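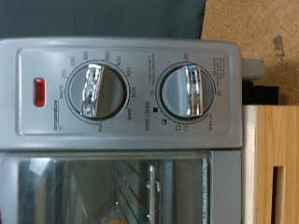 *The dials. 200 up to 450, then broil, then toast, as if toast were hotter than broil.*

17th May

Spent the better part of the morning learning a toaster oven, a thing I'd assumed I was born knowing. The old one from Fesen had a lever. You pushed the lever, you got toast, or sometimes charcoal, and the matter was closed. The new one wants a temperature and a timer, and the timer has little squares on it for how dark you like your bread. It also has a "stay on" setting, which I can only think was put there to test my character.

I read 2,155 reviews before buying. Fine, I read maybe 30, but I scrolled past the rest with real attention. Most of them were about crumbs. So I got the door open and had a good look in at the hinge with my glasses on.

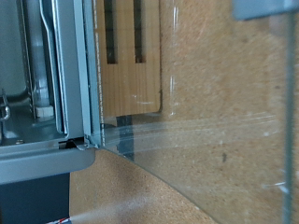
My sister wanted to know, over the phone, why I was inspecting a hinge when I could be having lunch. She said hers has had the same crumbs in it since July and they've never done her any harm. I told her the glass on mine has streaks and scratches across it. She said so does everybody's, and what was I planning to look at through it anyway.

The cutting board has ended up on top of the oven, sandwich bread and all, as every flat surface in my life becomes a shelf within two days. I left the door down and stood there deciding between a sandwich and toast.

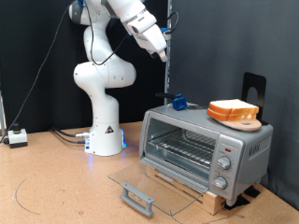
Move the board before you turn anything on, came the advice from the next room, along with a request for two slices, medium. I asked which square was medium. Long silence. Then: whichever one isn't black.

Had the bread plain, with butter. Must look up "stay on" tomorrow.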